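Lerketti's upstairs room is open again, and the pink cloths are staying

Good news if you've been missing the upstairs room at Lerketti – it's open again, and I went up for a nosy this afternoon!

It had been shut for three weeks while the handrail was sanded and oiled, and the wood has come up beautifully against the dark metal. The long tables have had a good scrub too, and somebody has had the sense to bring in a few little plants with white flowers, so it feels a lot less like the back of an office than it did in the spring.

The bit everyone was asking me about is the cloths. There'd been talk of going over to paper towels to save on washing, and I got more messages about that than I ever did about the parking. Well, the cloths are staying. Rivera, the laundry on the corner, has agreed to take up to 50 a week, and they come back clean and folded in time for the morning lot. Pink ones are for tables only, please. I know I've used one on a muddy boot in my time, and I'm sorry.

What is changing is where they live. The old heap by the sink has gone, and you'll find them in the cupboard at the top of the stairs, folded edge to edge so they fit the shelf. Mine still come out as triangles, but I'm told that's allowed as long as the door shuts.

Tables can be booked from 9am at the Vuvero desk downstairs, and it's still free for the first hour. The room holds 29 people, so if you're bringing a big group it's worth ringing first. 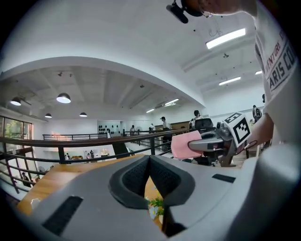 The kettle is on its way back up as well, probably by the end of June, so bring a flask until then.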